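Are household machines ready for the kitchen?

The Skemutico Institute is often asked when its members may expect a machine that can take over the ordinary work of a home or a small workshop. Our position is that such machines can now perform a number of single chores, and that very few of them can yet be left to get on with a morning's work.

Pouring is a fair test. A person filling a mug judges the weight of the jug, the angle of the spout and the level of the drink all at once, and corrects each without thought. A robotic arm must be given every one of these skills by design or by long practice. 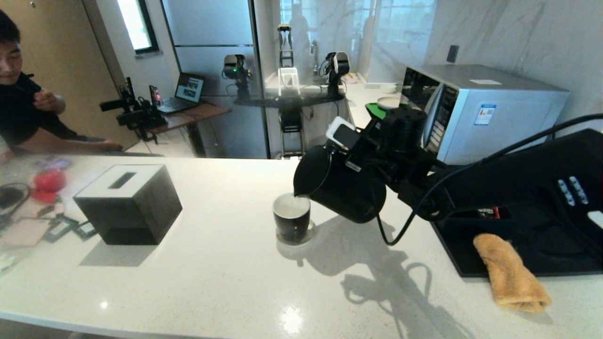

A poured drink is still only one step. Someone must fetch the mug, fill the pitcher, wipe the counter and put things back where they belong. Our colleague Nayara Mendonça, who led the Hidska review in May, set 13 such chores before the machines on trial and asked for each to be done 30 times. Most managed the lifting and placing. Folding cloths and clearing a crowded worktop went badly, and a member of staff had to step in often.

The shop floor at Mondedov gives a more hopeful picture. Parts arrive in the same tray, facing the same way, and an arm may repeat its task 300 times in a shift – but few kitchens are kept like that, and we would not wish them to be.

We therefore advise members to judge a machine by the hours it works without help, and to ask suppliers for that figure in writing. The Institute does not believe that households must wait until 2126. It does believe that buyers should wait for better evidence than a short demonstration.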